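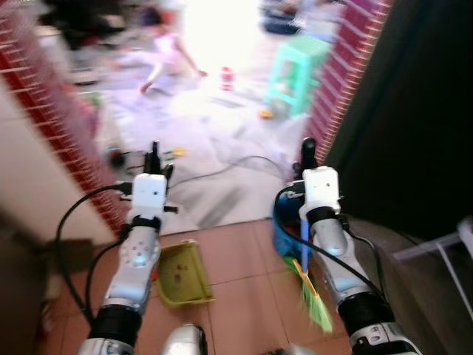
Takden two-arm unit at a doorway, with a dustpan, bucket and small broom on the tiles.

Equipment > Mobile robots > Two-arm units > Takden home demonstration

The Takden is a two-arm robot for light household work, supplied and serviced by Busine from the Sembridge showroom. You can see it at the showroom on an open day, or book a demonstration visit and have it brought to you. Most people who go on to hire one have had a visit first.

What you get on a visit

One operator comes with the robot and stays with it throughout. Unloading and setting up takes 20 minutes. After that the operator drives the robot round the rooms you want to try and works the arms on jobs you choose. Floor jobs are popular – sweeping up with a short-handled broom, holding a dustpan, moving a bucket – and your own tools are better for this than ours, as the grip needs to be tried on the handles you use every day.

The operator controls the arms for the whole of the visit. The Takden can also repeat saved movements, but these are only shown at Sembridge, where the floor layout is fixed.

Before we arrive

Please tell us about steps, raised thresholds and changes of floor covering when you book. The base copes with tiles, vinyl and short carpet. Loose sheeting should be taped down or rolled back if you want the robot to cross it. Trailing leads need to be lifted where the wheels will pass. Everything else can stay as it normally is.

The household can remain at home. People should keep out of reach of the arms while they are moving, and an adult needs to be with any children. The operator has a stop button and will pause the robot whenever asked.

Specification

Arms: 2, mirrored, each with a black gripper
Wrist housings: white
Working height, raised: 1,275 mm
Power: rechargeable battery, mains charger supplied
Control: operator handset, with saved movements as an option

Price and hire

Demonstration visits are free within the Sembridge delivery area. Monthly hire is £2,532, including delivery, one day of training and replacement gripper pads. Spare pads and chargers are listed under Accessories. We do not sell the Takden outright at present – hire units are exchanged for serviced ones every January.

Open day

The next open day at Sembridge is on 29 September 2022. Aníbal Yupanqui will run the floor-cleaning session in the Barajas room and take questions on hire terms afterwards. There is no charge, but places in the session should be booked through the showroom desk.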